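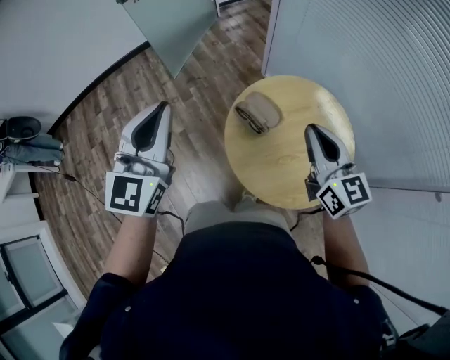
Round table, light wood, wooden floor.

I have been trying to send a box of ceramic drawer knobs to my friend Ursina Gisler since the new customs rules came in, and I now know more about tariff codes than anyone who isn't paid to.

The knobs come from Vũ, a small workshop that ships to Trevorville and nowhere else in the country. They cost me 40 pounds. Ursina lives on the other side of a border that was, until recently, mostly a sign by the road. Then the two governments fell out over fertiliser and dairy, each put a duty on the other's household goods, and my knobs were caught up in the national interest.

The first form wanted a code. The printed schedule runs to 2,191 headings, and knobs could come under ceramics, furniture parts or "fittings, other". The duty on the first is bearable. The duty on the third is more than the knobs. I rang the helpline and was told the choice was mine, but that choosing wrongly was an offence.

Gopinath Achari, who imports lampshades as Florora and has therefore aged ten years since spring, told me to put ceramics and look confident. He has 1,185 lampshades sitting in a bonded shed, paying rent. His view is that both trade ministers will shake hands in December, announce a framework for further talks, and leave the duties exactly where they are. He said this quite cheerfully. I think he has gone past the point where it hurts.

Meanwhile the local paper ran a piece saying the tariffs had brought over 300 jobs to the Vurnness plant. I'd like to believe it. My cousin works at Vurnness and says they've got a new vending machine.

The parcel came back at four in the afternoon with a sticker over the address and a charge for its return. The box next to "reason" was blank. I've sent it off again as furniture parts. Ursina says her drawers open perfectly well with a fork.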